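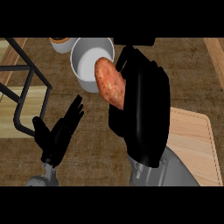 Robots & Budgets

Neelam Bhatia
@neelambhatia

Thread time! We finally got our equipment plan for the Cluston kitchen lab signed off in March and a few of you asked how we worked out what to buy. Long one, sorry. 1/

Sweet potato next to a cup, in simulation. Most of my planning mornings have looked like this lately and I love it. You learn so much about what you need before a single crate shows up. 2/

First thing it changed: hands. I'd pencilled in the same end piece for both arms. Now I've got a gripper on the right and a fingered hand on the left, and I'm pricing them as separate lines with separate spares. 3/

Vikas Bisht did the quotes with me and his rule is great. Every line gets a "what if it breaks" column. If we can't fill it in, the line doesn't go to finance. 4/

Spare finger pads: $855 for the year. I had guessed $500 (ha). Skuddale sells them in packs of 2, so we rounded up and I feel fine about it. 5/

Freight was the nasty one. $1,606 to get the arms, bases and controllers to our door, and that's before anyone has lifted them up the stairs. Ask for the delivered price, folks. To the actual room! 6/

Engelhardt and Nultside both quoted on the arms. Engelhardt came in cheaper, but service was a separate contract and the nearest tech is a flight away. Nultside folded the first year's service in. We went with Nultside and I'm so happy with that call. 7/

Stuff I'd forgotten completely in draft one: power boards, a decent bench, somewhere to store the cases, and grocery money. Real produce goes off! Vikas added a small monthly line for veggies and finance approved it without a peep. 8/

Also training hours. We've budgeted two people's time for the whole first month, with no other projects booked on top. Last time we squeezed it in around everything else and the gear sat under a cover until winter. 9/

Someone asked if you could skip the sim licence to save a bit. You could, but I'd cut nearly anything else first. Moving a cup or a cutting board over in software costs me a coffee. Swapping a bench costs me a week and a favour. 10/

Happy to share the blank spreadsheet, colours and all. Reply here and I'll send it round tonight once the kids are in bed. 11/

Oh, and check your doorway width. Ours is fine, but I only measured it after we'd signed. 12/12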